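Ticket: Fruit share sign-up page shows everyone the wrong pickup site
Opened by: Ívar Arnardóttir
Product: Orkville Members, hosted plan
Status: Resolved, sort of
Priority: Low (changed from Urgent by support, without discussion)

Ívar Arnardóttir wrote:

I run the member list for a fruit share with two pickup sites, Kinley and Holst. Since the February update, every confirmation email says Kinley. People who choose Holst get an email that says Kinley. People who choose Kinley also get an email that says Kinley, and they are very pleased with the service.

What I've tried so far:

Cleared the cache. Cleared the other cache, the one under Advanced that warns you not to.

Deleted Holst and added it again. I now have two Holsts in the drop-down. Both send people to Kinley.

Renamed Kinley to Holst, as an experiment. The emails still said Kinley. I admit I was impressed.

Read the help article "Managing Your Locations," which told me to contact my administrator. I am my administrator. I had no further information for myself.

The limit on my plan is 100 members and we have 40, so I don't think it's that, although the upgrade banner feels differently.

The sign-up page itself looks fine. The header photo loads, the apples are there, the drop-down opens, the button turns green. Everything up to the moment of being useful works well.

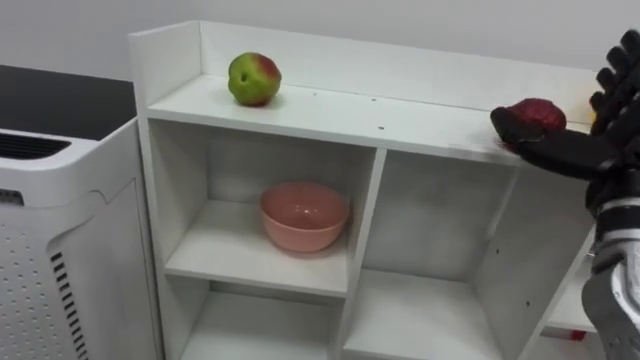 Jinlong Fang replied that the email template was most likely holding on to a saved location from before the update, and asked whether the word Kinley had been typed into it by hand at any point. He also wanted the template version number, from the bottom of the Messages tab.

Ívar Arnardóttir wrote:

Template version is 8. Nobody typed Kinley by hand. I checked, and it's a proper merge field with the curly brackets and everything.

Jinlong Fang wrote:

Thanks, version 8 helps. The old field was called pickup_site and the new one is called pickup_location. The old one still works in the sense that it prints something. It prints the first site you ever created. Please swap the field, save, and send yourself a test.

Ívar Arnardóttir wrote:

Swapped and saved. The test email now says "Your pickup site is Rokuvport."

We don't have a Rokuvport. Is it nice there?

Jinlong Fang wrote:

Rokuvport is the sample location in our demo data. Tests always use it. Real sign-ups will get the real site. Could you try one real sign-up with Holst selected?

Ívar Arnardóttir wrote:

Signed myself up. Email says Holst. I have also been charged for a fruit share.

Jinlong Fang wrote:

Refund sent. You can remove the extra Holst under Locations, Archived, Show All, Edit. Please don't remove the first one, the emails need it.

Ívar Arnardóttir wrote:

Which one is the first one?

Jinlong Fang wrote:

The lower one.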